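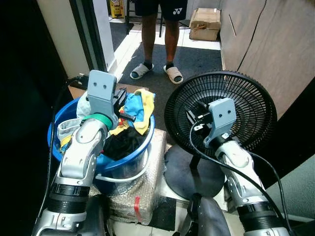 Figure 6-1. Left gripper in the basin, right gripper in front of the fan.

Home > Support > Manuals > Trevidel Dual Arm > Section 6
Filed under: Faults and Recovery

6.3 Grip hold fault (code 242) during garment pickup

Code 242 is raised when a gripper is commanded to open and the finger position does not change within 1000 ms. The affected arm stops and holds its last position. The other arm finishes its current move and then stops. Grip force is maintained on the held item until the fault is cleared.

The usual cause is fabric drawn into the finger pivot. Thin knits, drawstrings and loose hems are the most frequent. A cable that has shifted on the forearm can produce the same code by pulling on the gripper connector.

CAUTION: The fingers may open at full speed when the fault clears. Keep hands out of the basin until step 6 is complete.

CAUTION: Do not pull the garment while the arm is powered. The wrist may release suddenly.

Recovery procedure

1. Press the stop button on the operator pendant. Confirm that the status line reads HOLD.
2. Have any person standing in reach of either arm move back.
3. Switch off and unplug any fan or other powered item within reach of the arms.
4. Support the held garment from below with a flat tool to take its weight off the fingers.
5. On the pendant, open Service > Gripper and select the arm that shows 242.
6. Select Slow Release. The fingers open in small steps. If they stop again, go to step 9.
7. Remove the garment and check the pivot for thread.
8. Check that the cable loop at the gripper is slack through the full wrist range. Select Clear Fault.
9. If the fingers do not open, switch off arm power at the base, wait for the brake indicator to go out, and turn the manual release screw counterclockwise.

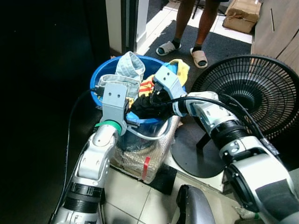

Can the other arm be used to pull a trapped garment free?
Do not use it for this. With one arm in fault, force limits between the two arms are not coordinated, and the wrist of the stopped arm can be overloaded.

Note: Units with Zireck firmware 345 or earlier report this fault as 699 (general gripper error). The procedure is the same, but Slow Release is not available. Go directly from step 4 to step 9.

Note: If the code returns after the pivot has been cleaned, record the arm, the type of garment and the finger position at the time of the stop. Send the record to Hendrik Masilela, Trevidel Service, before the arm is used again.

Revised Jan 2, 2018. Checked by Y. Gosling.

< 6.2 Wrist overload | Contents | 6.4 Lost home position >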